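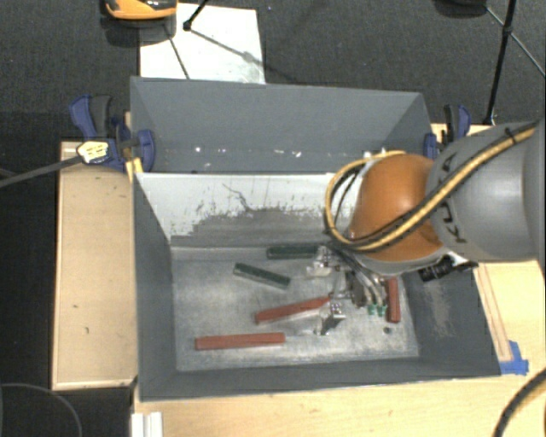 How do you get scuffs off the floor of a painted metal bin without taking the paint off with them?

Warm water, washing-up liquid and a soft cloth, and then you stop. Whatever is left after that is a scratch, and no amount of rubbing will bring it out.

3 min read

From: Clifford Desjardins
To: Tedside workshop list
Date: 8 Jan 2026
Subject: Re: Repainting the sorting bins

On the repainting, Solange Dufour wrote:

> Hello all,
> I've been looking at the grey bins and they're in a sorry state. Flaked paint,
> streaks on the floor, and the white on the divider has worn away along the
> bottom. I've found a two-part coating called Kotodura which is meant to stand
> up to this sort of knocking about. The quote from Horobets is 464 for the two
> bins, stripped and recoated. They say two coats and it's good for years. Could
> we agree this before the end of January?
> Solange

Solange,

I'm not convinced. I don't dispute the state of the paint. The divider is grey and ragged all along its lower part, there's that thin crack-like line running down through the white, and the row of chips low on the far side won't get any smaller. But what are we buying for 464, apart from a bin that looks nice until we use it again?

Look at where the wear is. It's on the floor and the bottom of the divider, which is where you'd expect it if you keep putting bars in and taking them out. The new coating will get the same treatment. "Good for years" is the kind of thing people say when they won't be the ones loading it. Has anyone at Horobets told you how many years, or what they'd do if it flaked by Easter?

I'd also like to know what "stripped" means. If they blast it, fine. If it's a quick going over with a sanding pad, the new paint will lift wherever the old paint was already loose.

We went through this with the Tomelance shelving. Eldana Zeleke will remember: 900 spent, and the front edges were bare metal again by the summer. I was told that was a special finish too.

My suggestion is much duller. Wash the bins, rub down the flaky edge on the divider, touch in the bare spots with whatever grey we have left, and put a cheap mat on the floor of one of them to see if it helps. The red and green bars will show up perfectly well against a scruffy grey floor.

If Borislav Gashi has used Kotodura on something that gets knocked every day, I'll listen. A brochure won't do it.

Clifford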